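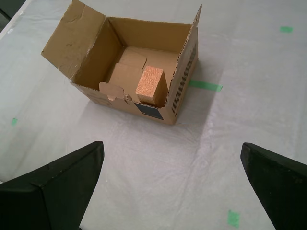
Open cardboard box, flaps up

Watch Clisis TV live on your phone – quick setup. Works on Android and most tablets.

1. Get the Clisis app from the download page. 48 MB, free.
2. Open it, tap Live, pick Okora News or Vorkmont Radio.
3. No picture? Close app, switch to wifi, try agian.

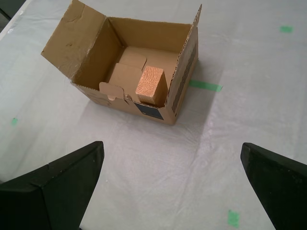 Wooden blocks in the box

On a TV box – add channel 173, then rescan. Takes roughly 2 minutes. Old app stops working in July so update now.

We use cookies to improve your visit. Accept | Settings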